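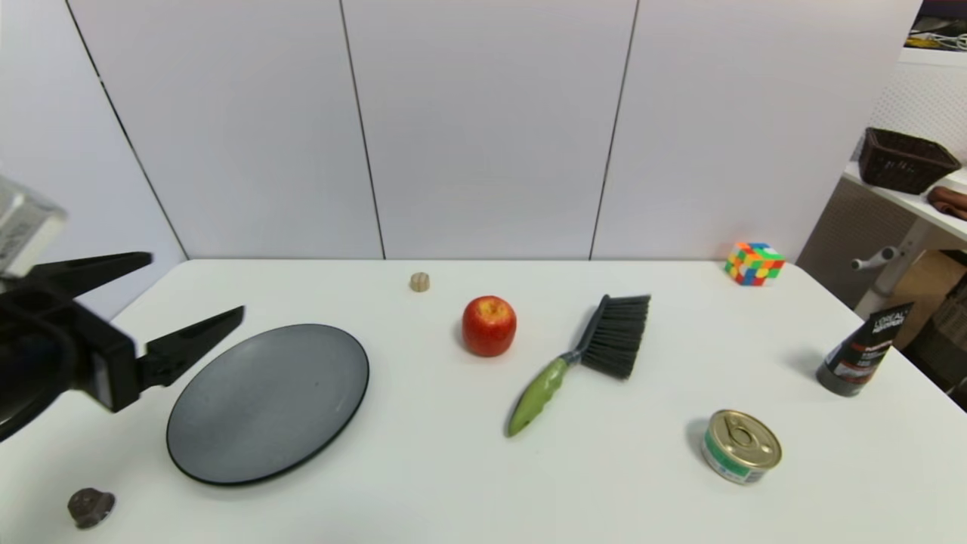
Gripper open over the plate, Plustov tabletop cell.

Notes on an Unplanned Gripper Closure

It has been agreed with my colleagues at Plustov that I may publish the following account on my personal site. The views are my own. The facts are taken from the incident report we closed in November, which I helped to write, and from the cell log.

The fault occurred in the tabletop cell on the ground floor of the Bhuiyan building, shortly after 3 in the afternoon. The arm had stopped during a plate pick. The operator on duty acknowledged the stop at the console, saw the gripper reported as "open, idle", and reached in to move the plate back to its starting place. The fingers closed. They met the rim of the plate and the side of the operator's glove. The operator withdrew the hand without injury and pressed the emergency stop. The glove was kept as part of the report.

I wish to be clear that the operator followed the written procedure. The procedure permitted a hand on the table once the console showed the gripper as idle, and the console did show it as idle. Any reader who runs a similar cell should check what their own procedure allows at that point.

The work itself is routine. Household items are set out on the table, the arm is asked to pick one of them, and the attempt is logged. Items in use include a plate, an apple, a small wooden cylinder, a puzzle cube, a hand brush and a can with a ring pull. The plate has always been the hardest of these. It is wide, it is low, and the fingers have to open a long way and come down close to the table on either side of it. Small position errors end in contact with the rim or the table, and contact ends in a stop. Operators therefore spent more time with their hands near the fingers during plate work than during any other task, and our risk assessment did not say so.

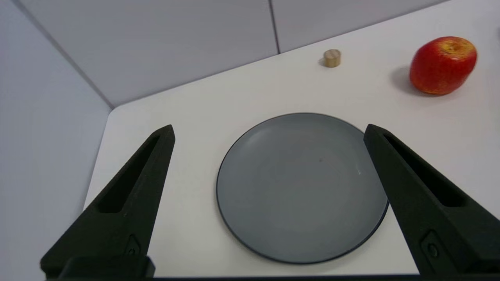
The log was the first thing we examined. It showed a close command sent by Grellix, the task software, before the stop. The gripper controller, supplied by Dridine, had received the command but had not carried it out, and had returned no answer. Grellix waited for the set period and then reported the last state it knew to be good, which was "open, idle". When the connection recovered, the controller still held the close command in its queue. It carried it out seven seconds after the operator acknowledged the stop.

Two separate failings are present in that sequence. The first is that a command survived a stop. The second is that a screen described the gripper as idle when the software had no current information about it. Either would have been a nuisance alone. Together they allowed a hand to be in the wrong place.

The loss of connection took longer to explain. We suspected the controller and exchanged it for the spare, and the dropout returned the next morning. We then suspected electrical noise from the drive cabinet and moved the network switch, with no effect. In the end a technician held the gripper cable near the wrist while the arm was moved slowly by hand control through the plate approach, and the link dropped in the same part of the motion on every pass. A conductor inside the cable had broken close to the connector. The outer jacket was in good order, and the damage could not be seen until the cable was cut open on the bench.

Our maintenance sheet called for a visual check of all cables each week. The checks had been done and signed. A visual check could not have found this break, and I do not fault those who signed. The sheet should have called for a continuity test with the wrist turned to the end of its range.
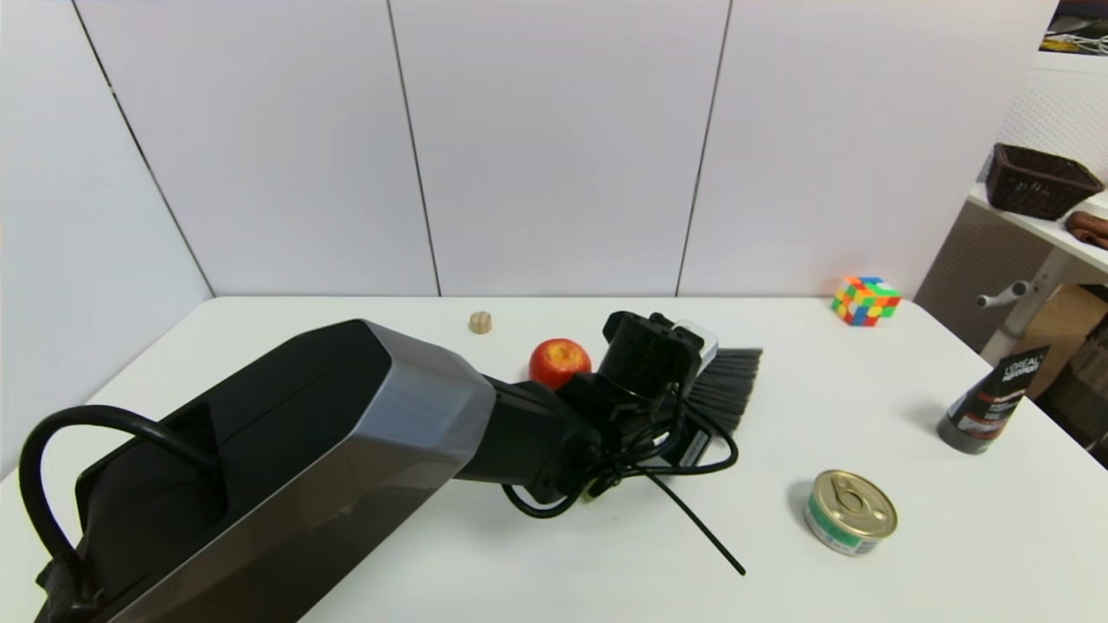 Cable routing was reviewed at the same time. Loops had been left long so that the wrist could turn freely, and over the life of the cell further wires had been added without a fresh look at the whole. Slack of this kind is kind to the cable in one pose and hard on it in another. A loop that hangs well clear over the near side of the table may be drawn tight, or may catch on an item, when the arm is sent to the far side. We had a record of each wire being fitted. We had no record of anybody running the full range of motion afterwards to see where the wires went.

The following changes are now in force.

Any stop clears the command queue in the gripper controller. The setting existed already and was switched off on our unit. We do not know when, or by whom.

Loss of contact with the gripper is shown on the console as "state unknown", in a color used for nothing else.

Hands may enter the table area only with gripper power removed at the switch on the cell post. Console status is no longer accepted as a reason to reach in.

The continuity test described above is carried out every two weeks, and the cable is replaced after six months in service whatever its condition.

A full-range motion check at low speed is required whenever a wire is added or moved on the arm.

The third of these has caused the most discussion. Removing power means the gripper must be homed again before the next attempt, and this slows a session noticeably — plate work above all, where stops are frequent. Several operators asked whether the rule could be relaxed for brief adjustments. The request was considered and declined. A brief adjustment is what was being made on the afternoon in question.

Dridine was informed and replied promptly with a note on the queue setting. We have asked that the setting be switched on at delivery in future units and await a decision. The Grellix display change was made by our own staff — the status text sits in a file that any site may edit — and I am able to share the wording with others who need it.

One matter remains open. While reading back through older logs, we found an earlier case of a late gripper movement following a stop, entered by the operator as "gripper slow today" and taken no further. There was no field on the form for an event that caused no damage and ended by itself. A field has since been added, and entries in it are read at the start of each shift. The older logs are still being worked through, and I will add to this post if a further case is found.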